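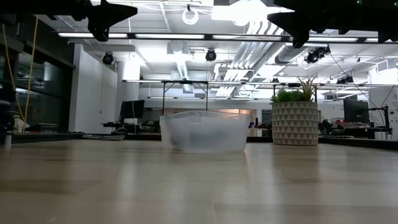

Category: Talks & Slides / Building Services

Moisture movement in solid wood work surfaces
Speaker notes, long version. Slot is 25 minutes plus questions.

Opening (slide 1)

Start with the complaint, then the physics. The complaint is always the same: a glued-up top was flat in December and has a crown in it by the end of summer. The owner blames the glue. In the Plutstead survey the glue line had failed on very few of the tops we opened. The wood had moved and something had stopped it from moving evenly.

State the scope. Solid wood, edge-glued, indoor use. Veneered board is out of scope and so is anything outdoors. If asked about bamboo, defer to questions.

Terms (slides 2 to 4)

Moisture content is the weight of water over the oven-dry weight of the wood. Say this slowly. Half the room will assume it is a share of the total weight.

Equilibrium moisture content is where the wood ends up if the air stays the same for long enough. It depends mainly on relative humidity and to a lesser degree on temperature. Air in a heated building in winter is dry and the wood follows it down. The lag is weeks for a thick top, days for a thin one.

Direction matters. Along the grain, movement is small enough to ignore for furniture. Across the grain it is not. Tangential movement is larger than radial, often close to double, and this is why a flat-sawn board cups and a quarter-sawn board mostly just gets wider or narrower.

Slide 4 is the end-grain sketch. Point to the ring curvature and wait. 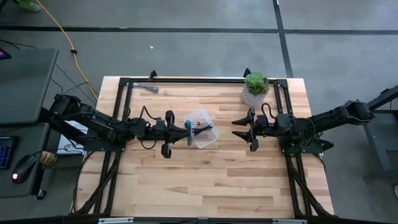 Narrow strips average out these differences. A top made from many strips with mixed ring orientation will still change in total width, but each strip has little room to cup by itself. Wide boards look better to most buyers and behave worse. Do not argue taste here, move on to the numbers.

Survey method (slides 5 and 6)

Tops were measured in three buildings: the Rantala workshop, the Clila office and the Plutstead test room. Width was taken at 5 marked stations per top, with the same steel rule each time. Moisture content was taken with a pin meter at the underside, corrected for species and temperature. Pin meters read the wettest layer the pins touch, so a recently wiped surface gives a false high. We read the underside for that reason.

Readings ran for 6 months. Tops were 900 mm wide. Mention that the Clila building has no humidification and the Plutstead room does.

Results (slides 7 and 8)

Show the Clila plot first. Width follows humidity with a delay and the curve is smoother than the room data. Short swings of a day or two hardly register. Then the Plutstead plot, nearly flat by comparison.

The worst crown was on a top finished on the upper face only. The bare face takes up and gives off water faster than the sealed one, so the two faces are never the same width during a change of season. The Nuvier oil was used on both faces of the others. No claim is made about that product against any other. What counts is that both faces got the same number of coats.

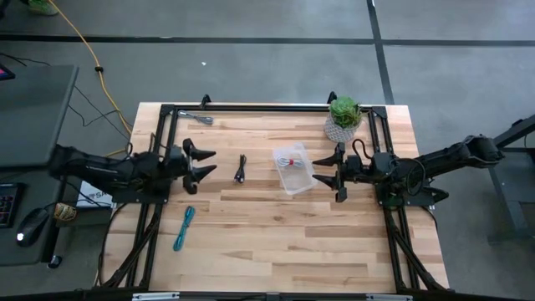

Fixing details (slides 9 to 11)

Slotted holes across the grain, round holes at the center line only. Screws snug, washers under the heads. Fasteners were spaced at 340 mm along the rails. Closer spacing gave no benefit we could measure.

Battens let into the underside must be free to slide. A glued batten across the grain will either split the top or bow it.

Leave a gap where a top meets a wall. Cover it with a strip fixed to the wall side.

Close (slide 12)

Repeat three items: acclimate before machining, finish both faces, slot the holes. Leave the slide up during questions.

If short on time, drop slide 6 and the batten section.

Shares: 6 | Comments: 0
Contact | Terms of use | Back to top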